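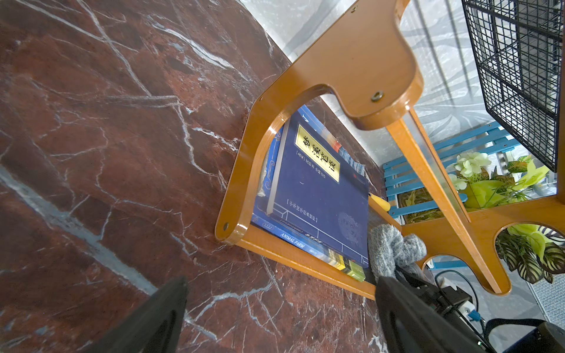 Maintained by Liesbeth Brouwer and Beatrice Langat. Last revised in November.

# Temba: shuttle and party bus trip records

Temba is a table of group transport bookings made through Plivotholm, a small booking office for chartered buses, vans and limos. It covers company outings, wedding shuttles, airport groups and nights out. We put it together to compare quoted prices with final bills, and other people asked for a copy, so it now has its own README.

## What is in it

There are 1528 rows, one per booking. Of these, 228 were canceled before the pickup time. Canceled rows are kept and marked `canceled` in the `status` column. Filter them out before you work out any average price, or the result will come out low.

The data is one CSV file, `trips.csv`, in UTF-8 with a header row. A second file, `vehicles.csv`, lists the vehicle types and their seat counts.

## Columns

- `trip_id`: a number we assigned. It does not match the booking number on the customer's invoice.
- `vehicle_type`: bus, minibus, van or limo. A "party bus" is a bus with `bar` set to yes.
- `party_size`: the number of riders given at booking. Late additions are not recorded.
- `pickup_hour`: local time, 0 to 23. A trip that starts at 11:40 p.m. has the value 23.
- `hours_booked` and `hours_billed`: these differ when a group ran over.
- `quote` and `final_bill`: US dollars, before the driver's tip.
- `stops`: planned stops, including the last drop-off.
- `occasion`: picked from a list by the person who took the call.

## How it was collected

Kiprono Kashindye exported the bookings from the office system, and Bakari Kinyua typed in the older ones from paper trip sheets. The paper sheets have no field for `stops`, so that column is blank for them. Where a sheet could not be read, the cell was left empty. We did not guess.

Names, phone numbers and street addresses were removed before the files were merged. Pickup places are given by district only. Any district with fewer than 10 bookings was folded into `other`.
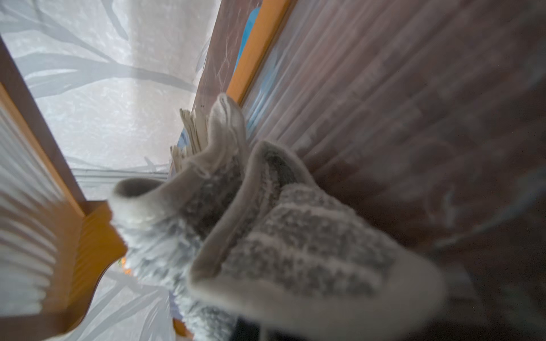
## Known problems

- `occasion` is uneven. Some staff used "corporate" for any booking paid with a company card, including birthdays.
- Overtime was billed in half hours on the bus trips and in full hours on the limos. Do not compare `hours_billed` across the two.
- Round trips were sometimes entered as 2 rows and sometimes as one. The `linked_trip` column catches the pairs we found.
- Sindon trips include a bridge toll in `final_bill`. Pradorby trips do not.

## Using the files

You may use and share the data for any purpose if you keep this README with it. Please don't try to work out who a customer was.

Corrections are welcome. Send the `trip_id`, the column and the value you think is right. Oduor Mbwambo checks them against the office records and adds the fixes to `CHANGES.md`.

Contact: Temba data, Plivotholm booking office | © Plivotholm | Back to top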